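Club de robótica Korkura
Página para niñas y niños curiosos

¿Cómo aprende una mano robot a recoger cosas?

En el club Korkura hay alumnos de 10 años en adelante. Este curso trabajamos en un proyecto que se llama Apaza. Queremos que un robot sepa ordenar objetos pequeños y guardarlos en una caja.

Para ti es fácil. Ves un anillo, lo coges con dos dedos y ya está. Un robot no sabe dónde empieza el anillo ni cuánto hay que apretar. Tiene que aprenderlo, y una forma de aprender es con ejemplos.

¿Qué es una pinza de mano?

Es una herramienta con 2 dedos que se abren y se cierran. La lleva una persona, no un robot. Tiene una cámara que graba lo que hay delante de los dedos. Cuando coges algo con ella, queda guardado cómo te has acercado y cuándo has cerrado los dedos. Cada vez que hacemos la tarea entera lo llamamos «demostración».

Después, un programa de ordenador mira muchas demostraciones y busca lo que tienen en común. En octubre empezamos a grabar y ya tenemos 453. La meta del club es llegar a 1.000.

¿Por qué collares y pulseras?

Primero practicamos con cubos. Los cubos son fáciles porque tienen lados planos. Las joyas son más difíciles – las cuentas ruedan, los collares se doblan y unas piezas se enganchan con otras. Hay que pensar cuál se coge antes. Casi siempre conviene empezar por la que está suelta. 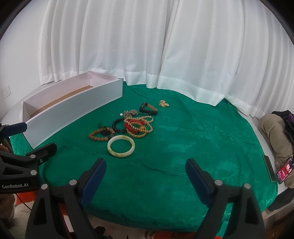

Las dos pinzas en la mesa de las joyas. La caja de cartón está a la izquierda.

Fíjate en la pulsera de jade, el aro grueso y claro. Es lisa y dura. Las de cuentas cambian de forma cuando las levantas, y el programa necesita ejemplos de las dos clases.

Palabras nuevas

Pinza: herramienta que agarra cosas entre dos dedos.
Demostración: una tarea hecha por una persona para que el robot la aprenda.
Datos: toda la información que se guarda.

Prueba en casa

Pon en la mesa una moneda, un cordón y una goma de borrar. Cógelos con unas pinzas de cocina y mételos en un vaso. ¿Cuál te ha costado más? Apúntalo y tráelo al club.

Actualizado el 10 de junio de 2025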